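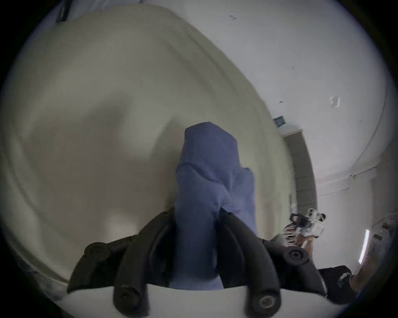

图片来源：Pivside

打印本文 | 用电子邮件发送

5月17日　文：Saeed Ghorbani

我们使用 Cookie 来改善您的阅读体验。继续浏览即表示您同意我们的 Cookie 政策。

床是用来叠衣服的

我家没有熨衣板。有过一块，搬到 Trenholm 的时候留在了旧房子的门后面，新房客大概以为是冲浪板吧。搬完家的头一个星期，我把洗好的衣服抱出来，在屋里转了一圈，餐桌上有书，沙发上有我太太，地板我自己都不好意思看，最后哗啦一下全倒在了床上。从那天起，床就是我家的叠衣台，到现在没换过地方。

编辑问我愿不愿意写一篇关于叠衣服的长文章，我一口答应，挂了电话才开始发愁：叠衣服能写多长？结果我跟身边的人一提，大家的话匣子全开了！有人叠毛巾一定要三折，看见对折的会重新拆开；有人袜子从来不配对，抓到哪只穿哪只；我妹妹在电话里跟我讲内裤要不要叠，讲得我耳朵发烫，锅里的米饭都糊了底。原来每家每户的床边都有一套规矩，只不过平时没人拿出来说。

那就从床说起。

床当叠衣台有一个天大的好处，就是大。一张双人床摊得开床单，摊得开浴巾，摊得开一家人一星期的衣服，左边放没叠的，右边放叠好的，中间留一块空地干活。高度也还算凑合（我个子高，叠久了腰酸，后来学会跪在地毯上叠，膝盖底下垫个枕头，姿势不好看，但是管用）。坏处也有，床垫是软的。你在桌子上叠一件衬衫，手一抹就平，在床上一抹，底下的床罩跟着跑，衬衫是平了，床皱了，叠完衣服还得再铺一遍床。

我的对策是先把床铺好再倒衣服。听着像废话，可我坚持了好几年才养成习惯。以前我总想着反正要弄乱，被子团在一边就开始叠，叠着叠着，一只袜子滚进被窝，到了晚上脚一伸，碰到一团软软的东西，能把人吓得坐起来。现在不会了，床罩拉平，四个角掖一掖，袜子想躲也没地方躲。

颜色也有讲究。我喜欢浅色的床罩，米色、奶油色都好，衣服颜色深一点，往上一放，哪里有褶、哪里有线头，看得清清楚楚。我太太买过一套深蓝色的，漂亮是真漂亮，可我那几条深蓝的擦手巾一放上去就像掉进了夜里的湖，我得用手去摸。那套床罩后来我们只在客人来的时候铺。

还有一条是我自己吃过亏的：动手之前，先把床上的零碎清走。钥匙、眼镜、遥控器，还有手机。手机是最麻烦的，因为它老在充电，一根线拖在床边，你抱着一堆衣服走过来，线一绊，手机飞出去，衣服也飞出去。可是叠衣服又离不了手机，我要听节目呀！我听一个讲老轮船的节目，一集刚好叠完一桶衣服，听到第343集了，主持人还没讲到蒸汽机。
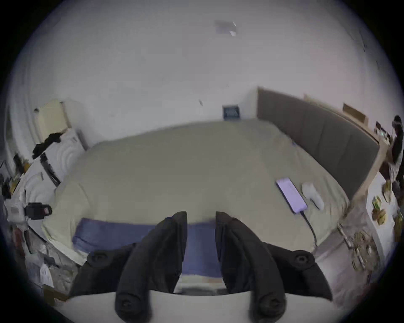 米色床品上，屏幕亮着的手机，还连着充电线。

所以我现在的办法是把手机放到床的另一头，靠床头板那边，离我的手远远的，够得着声音就行。线从床边垂下去，我绕着走。你可能会说，放床头柜上不就完了？我家床头柜上有一盏灯、一摞书、一杯水、一个装回形针的小碟子，没有手机的位置了。床头柜的事改天另写一篇吧。

接下来讲讲毛巾，因为毛巾最容易，适合热身。

我叠东西的顺序一向是从软的小的开始。擦手巾、洗脸巾、袜子，最后才轮到衬衫和床单。有朋友跟我正好相反，说趁力气足先把大件干掉。我试过，不行，一上来就跟床笠打架，打完了整个人都不想干了，剩下一堆小件摊到睡觉，用胳膊一推推到椅子上，第二天椅子上就长出一座山。先叠小的呢，一会儿工夫面前就有一小摞，看着高兴，手也热了，后面的大件就顺下来了。

擦手巾我的叠法是这样：先拎住两个角抖一下，要抖出响声来的那种抖，绒毛会站起来一点，边也直了。放平，长边对长边折一次，用手掌从中间往两头推，别从一头往另一头推，会把多出来的布全赶到一个角上。然后分三段，一头折进来，另一头再折进来盖住，翻个面，折边朝外。这样放进柜子，从外面看过去是一排圆圆的边，抽一条出来也不会带倒旁边的。

也可以卷。卷的好处是能竖着放，放进篮子里像一把一把的花。卷的坏处是容易散，尤其是旧毛巾，卷紧了它自己慢慢往外松，第二天早上去看，东倒西歪的。我在 Villanueva 住过一家小旅馆，老板娘卷毛巾的手法特别利落，她会先在一头斜着折一个小三角，从另一头卷过来，最后把三角往卷里一塞，扣住了，扔都扔不散。我站在走廊里请她教我，她教了我三遍，第三遍的时候她笑得不行，说我的卷像一个没睡醒的人。回家练了一阵子，现在像一个睡醒了但还没喝咖啡的人。

袜子，唉，袜子。

我从前是把两只袜子套成一个球的，小时候我母亲就这么弄，全家都这么弄。球的问题是袜口会松，一只袜子的松紧被拉着包住另一只，放在抽屉里一放就是好几个星期，穿的时候就往下掉。后来我改成叠，两只叠齐，脚尖往上折一下，袜口往下折一下，把它塞进去一点点，能站得住就行。厚袜子站得特别好，一块小砖头似的，薄袜子就软塌塌地靠在厚袜子身上，我也随它去了。

落单的袜子我有个专门的去处，在衣柜门后挂了一个布袋，配不上的就丢进去。到了二月份，天气坏得出不了门的时候，把布袋倒在床上，来一次大配对。今年倒出来一看，里面有一只我从来没见过的袜子，灰底，上面绣着小鸭子。我太太说不是她的，我也说不是我的，我们俩对着鸭子看了半天，最后还是放回袋子里了。

热身完了，该轮到形状不规矩的东西了。

什么叫不规矩？毛巾有四条直边，再怎么扔在床上，你找到一个角，后面就都有了。可是有些布从桶里捞出来就是一团，你拎着一个尖尖的地方往上提，底下还坠着一大块，左边翻过来，右边卷进去，看不出哪里是头哪里是尾。枕套就常常这样，开口缩在里面，像一只把头藏起来的乌龟。T恤翻到一半也是这样，袖子一只在外面一只在里面。我的经验是别急着扯，先整团放下，用两只手从中间往四边摊，摊到看见一条缝边为止。缝边是布的骨头，顺着缝边走，总能走到一个角。
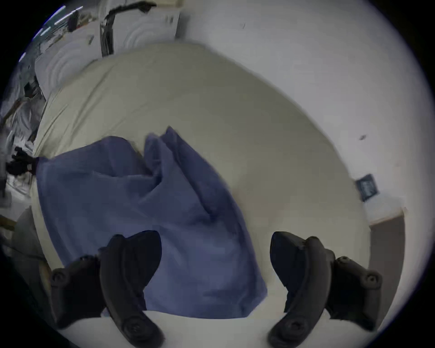

摊的时候手要轻，特别是针织的料子。年轻时候我性子急，一把抓住两头使劲一绷，平倒是平了，领口也大了一圈，好几件毛衣就是这么被我绷成一字领的。现在我会把布先摊成一个大概的样子，歪一点没关系，再用手背慢慢往外赶，皱得厉害的地方轻轻拍两下。拍，别搓，一搓又皱回去了。

枕套摊开之后，我会把手伸进去，伸到底，捏住里面的两个角，整个翻一下面再甩平。这一甩，藏在角落里的纸屑、棉絮，还有不知道谁的创可贴就全出来了。叠的时候开口朝里，先对折成长条，再折成小方块，跟同一套的床单放一起。有一个办法我是从杂志上看来的，就是把整套床单叠好以后塞进其中一个枕套里，像装进一个信封，放进柜子里一套一套清清楚楚，晚上换床单的时候抽一个信封出来就行，再也不用站在柜子前面翻来翻去找那个花色一样的枕套。我第一次这么干的时候，得意得把太太叫过来看，她看了一眼说，她外婆就是这么放的。

衬衫我要多说几句，因为我在衬衫上走过的弯路最长。

我在 Clarnon 上过班，那个办公室要求穿衬衫，我那时候单身，一个人住一间小屋子，五件衬衫轮着穿。每个星期我都认认真真地按照商店里的样子叠，背面朝上，两边往里折，袖子贴着边折下来，下摆往上翻，翻过来，领子端端正正。叠完了摞起来真好看！可是拿出来穿的时候，胸口正中间一道横折，肚子上又一道，同事问我是不是刚从包装里拆出来的。后来有一位管仓库的老先生告诉我，折的时候里面垫一条小毛巾，就是横着卷一条放在折的地方，折痕变成一个弯，就不会死死地压出一条线。我当天晚上就试了，真的好了很多。再后来我学聪明了，衬衫挂起来。

挂起来的衬衫也得先在床上过一遍。从桶里拿出来，平放，领子立起来捋一捋再翻下去，扣上最上面那颗扣子和中间一颗，门襟对齐，两手按住往下抹，然后再穿衣架。多花的这一点点时间，能省掉大半的熨烫。我没有熨衣板，这一点对我来说很要紧。

至于T恤，我走竖着放的路线。叠成长条，再从下往上折三折，折好能自己站住，一件一件插进抽屉里，像插书。好处是拉开抽屉每一件都看得见，坏处是，你会发现自己有多少件差不多的蓝T恤。我就是蓝的太多。深蓝的、灰蓝的、洗了太多次变成说不上什么蓝的，太太有一次指着抽屉问我，这里面有没有一件是你特别喜欢的？我挑了半天，挑出一件领口已经破了的。

聊到这儿得讲一下放多久的问题。衣服干了就叠，越早越好，这话谁都会讲，做起来难。我自己的规矩是当天倒在床上的，当天叠完，因为不叠完就没地方睡觉。这大概是床当叠衣台最妙的地方了，桌子上的衣服可以放一个星期，沙发上的可以放到客人按门铃，床上的最多放到晚上。我有过几次实在太困，抱起来往椅子上一放，关灯睡觉，第二天看见它心情就不好，一整天都不好。后来我把那把椅子搬到了阳台上。 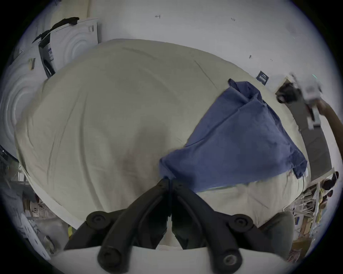 Saeed Ghorbani
家居生活专栏作者

还剩下最大的一件，床笠，就是四个角带松紧的那种床单。我知道很多人是把它团成一团塞进柜子最里面，然后关上门假装没有这回事。我也团了好多年。真正学会是因为有一次回老家，我姑姑看我在那儿跟床笠摔跤，实在看不下去了，走过来把布从我手里拿走，手往里一伸，角套角，角套角，啪啪两下，就变成了一个长方形。我说您再来一遍。她说再来一遍可以，你先去把茶烧上。

她的办法是这样的。床笠翻到反面，两只手各伸进一个角里，像戴两只特别大的手套。然后右手靠过去，把右手的角翻过来套在左手上，现在左手上有两层了。空出来的右手顺着边往下摸，摸到下一个角，也套上去，再摸到最后一个，套上去。四个角全在一只手上，你提着它抖一抖，放到床上，这时候它的形状有点怪，一边是直的，另一边松紧带皱巴巴地弯着，别管它，把弯的那边往里折一道，折成直的，就有一个规规矩矩的长方形了，之后跟叠毛巾一样。

第一次做多半会失败。我第一次在自己家里做，套到第三个角的时候发现布拧成了麻花，只好从头来。做的时候把床笠的一部分搭在床上，让床替你托着重量，会轻松很多，站在屋子中间举着整条床笠，胳膊受不了的。如果家里有另一个人，请他来，一人两个角，面对面走到一起，把角递过去。我跟太太这样叠过，叠着叠着就聊到了晚饭吃什么，聊得太投入，她把角递给我的时候我伸手去接的是空气。

被套更大，可是比床笠老实，四条直边，在床上对折再对折就行了。我唯一要提醒的是先把扣子或者拉链弄好，开着口叠，放进柜子的时候容易勾到别的东西。我的一件薄毛衣就是被一条被套的拉链勾出一个洞的，洞在胳膊肘，我就说那是设计。

叠完之后呢？我建议别马上收进柜子，先在床上摆一会儿。一摞毛巾，一摞T恤，床单的信封，一排小砖头似的袜子，站远一点看看。花了这么多功夫，总得看两眼吧。我们家的猫也喜欢看，它喜欢到要坐上去，而且专挑刚叠好的那一摞，转两圈，坐下，眼睛一眯，你拿它没办法。所以我家的顺序现在改成了黑色裤子放最底下。

有读者写信问过我，叠得整齐到底要花多少时间，值不值得。我没掐过表，一集轮船节目的长度吧。有的星期我叠得很讲究，边对着边，有的星期马马虎虎，毛巾折成三段，最后那段短了一截，也就那样放进去了，柜门一关看不见。我见过有人买那种叠衣板，塑料的，一翻一翻又一翻，衣服出来全一个尺寸，我借来玩过一个晚上，很好玩，还回去之后没有再想起它。还有人拿一块硬纸板当尺子，垫在衣服里面折，折完抽出来，这个我倒推荐给刚开始学的人，纸箱上剪一块就有，不花钱，尺寸按自己的抽屉来。

我妹妹看完初稿打电话来，说她的内裤理论我一个字都没写。我说编辑给的篇幅有限。她说那你写猫干什么。她要我至少补上一条：薄的、滑的料子，别往高里摞，用一个浅盒子装着，平铺，不然拉抽屉的时候会从后面掉下去，掉到抽屉背后，等你搬家那天才会重见天日。我想了想，她是对的，我上次搬家在抽屉后面找到过一条泳裤。

顺便回答一下最常收到的那个问题，柜子放不下怎么办。我攒的旧T恤可以开一家店，太太说要是我把它们留到1000件，她就替我办个展览。后来我挑了些太旧的剪成抹布，剪的时候避开印花，印花那一块不吸水。抹布也要叠，对折再对折，放在水槽底下的盒子里。擦窗户用最旧的那几块，绒毛都掉光了，擦完玻璃上不留毛。

对了，床罩。衣服都收走以后，低头看一眼，床罩八成又皱了，上面还留着一两根线头，拿手掌一扫就行。然后把手机的线拔下来，节目关掉，该去做饭了。

订阅我们的每周邮件，新文章会送到您的邮箱。您可以随时退订。

打印本文 | 用电子邮件发送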